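How I set up a small network rack at home (and stopped swearing at my cables)

I put off doing a proper rack for years. Everything lived on a shelf in the hall cupboard, stacked up like pancakes, and whenever I needed to reboot something I'd pull the wrong plug and the whole house would start yelling.
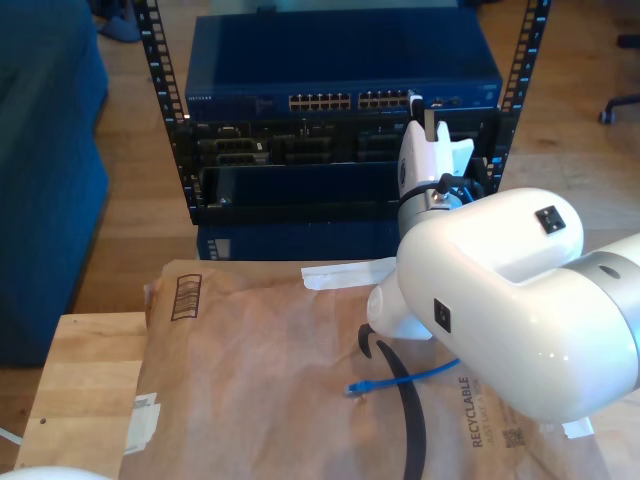
So one Friday I finally cleared the cupboard out, and by dinner time I had most of it done. My mate Ionuț Lungu talked me through the bits I was nervous about over the phone, and what follows is pretty much his advice plus the mistakes I made ignoring it.

What you'll want on hand

An open-frame rack (short is fine, mine started life in an office at Messide and I picked it up for next to nothing)
A switch with rack ears
A patch panel
A shelf or tray for the odds and ends that don't have ears
Cage nuts and screws, more than you think
A decent Phillips screwdriver and a head torch
Short patch leads
Velcro ties
A marker and some labels

Step 1: Plan it on paper

Grab the back of an envelope and draw your boxes from top to bottom. I like the switch at the top and the patch panel straight under it, so the leads between the two stay nice and short. The shelf goes beneath that, and anything heavy goes right down low. Ionuț does his with the panel on top and the switch under it, and we've agreed to stop discussing it.

Step 2: Sort out your cage nuts before you lift anything

If your rack has square holes in the rails, you need cage nuts. They're little sprung things that clip in from the back, and they will bite you. Get the little hook tool! I did my first few with a flat screwdriver and took a chunk out of my thumb.

Holes come in groups of three and each group is one rack unit. The gaps between them aren't all the same on a standard rack, so if your screws refuse to line up, you're probably one hole out. Count up from the bottom on the left, count up from the bottom on the right, and put a dot of marker next to the ones you're using. I skipped that and my shelf went in on a lean like a sinking ship.

Step 3: Mount the gear, bottom to top

Heavy stuff first. Start every screw by hand and leave them all a bit loose until the whole thing is sitting square, then go round and nip them up. Don't gorilla them. The ears on cheaper gear bend easily, and you'll want to get it out again one day.

If you're working alone, put two screws in the bottom holes of the ears first and let them take the weight while you fiddle with the top ones. Or rope someone in. Lama Akl from next door held my switch for me and was paid in Anzac biscuits.

Step 4: Punch down the patch panel

If you've bought the punch-down sort, check whether it's marked A or B and use the same colour order at both ends of every cable. It really doesn't matter which you choose. I used B. Strip off only as much jacket as you need and keep the twists going right up to the contacts.

Allow yourself 5 minutes a cable to begin with. I got quicker, then got cocky and had to redo 3 of them.

Step 5: Label, label, label

Label both ends before you plug anything in. I numbered the wall sockets and gave the matching panel port the same number, then stuck a list inside the cupboard door. "Kitchen left" made perfect sense to me and none to my sister, so go with numbers.

Step 6: Patch it and test it

Plug in one lead at a time, wait for the link light, tick it off the list, move on. Push until you hear the click, then give it a tiny tug. If a port stays dark, swap the lead before you blame the switch. I lost a good hour to a lead that had been shut in a door some time in the last 10 years.

Also have a look at the speed, if your switch shows it. Gigabit gear should be linking up at 1,000, and if you're only getting a tenth of that there's most likely a dodgy pair in one of your terminations. Re-punch it and try again.

Step 7: Tidy the leads

Velcro, please, never zip ties. You will be adding something next month and you'll hate yourself with the side cutters out. Run half the leads off to the left and half to the right so you can still see the port numbers, and leave enough slack that you can slide the switch forward a bit.

Mine still has one daft yellow lead that runs diagonally across the lot, because it was the only one long enough. It's on the list for December, along with a blanking plate and a quieter fan.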